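Voltei do clube com a cabeça a mil e preciso escrever antes que esfrie. Em janeiro a gente decidiu largar os cubinhos de treino e botar o braço para pegar coisa de verdade, coisa de cozinha e de gaveta, e desde então não consigo pensar em outro assunto!

Para quem chegou agora: somos um grupo pequeno de alunos e ex-alunos que se junta à noite, das sete até a hora em que a Marion Innes apaga a luz. O projeto se chama Skatow (nome escolhido em votação, perdi feio). A tarefa parece boba: pegar um objeto da mesa e levar até a bandeja sem derrubar nem esmagar. Com cubo a gente já acertava quase sempre. Com embalagem plástica a história é outra, porque ela dobra, escorrega, brilha, e cada vez que você encosta ela muda de forma.

O Euan Paterson refez a parte que escolhe o ponto de pega. Antes o programa mirava no centro do objeto e pronto, o que num saquinho de pão significa apertar justamente o pão. Agora ele procura uma região mais perto da borda e fecha a garra devagar. Eu fiquei com a força de fechamento, e foram 49 tentativas anotadas no caderno até achar um valor que não me desse vergonha – o caderno está imundo, mas está completo.
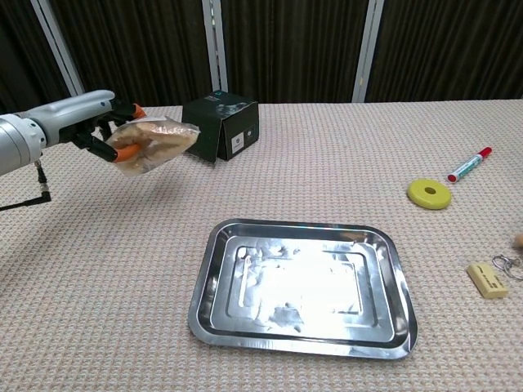 O saquinho no ar, com a bandeja ainda vazia.

Gosto demais dessa mesa. A bandeja de inox é a parte chata, o reflexo da luz do teto confunde a detecção, e a Mwajuma Wanyama já propôs forrar o fundo com papel fosco. Eu sou contra! Quero que o programa aprenda a conviver com o brilho. Por enquanto ela está ganhando a discussão, porque tem gráficos e eu só tenho opinião.

A caneta e a argola amarela de espuma também entram na lista de objetos. A argola é uma delícia, macia, perdoa qualquer erro de força. A caneta rola. O Calum jura que resolve isso mudando o ângulo de aproximação, e deixei 30 minutos do próximo encontro para ele provar.

Nosso conjunto de registros chegou a 702 tentativas, contando as ruins, que são as que mais ensinam. A meta é 1770 antes da mostra do clube. Falta muito, eu sei, mas o ritmo melhorou bastante depois que dividimos a noite em turnos.

Ainda preciso arrumar o código que salva os registros, que anda trocando a ordem dos nomes. Se alguém aí já brigou com garra de dois dedos e plástico fino, escreve nos comentários, quero ler tudo!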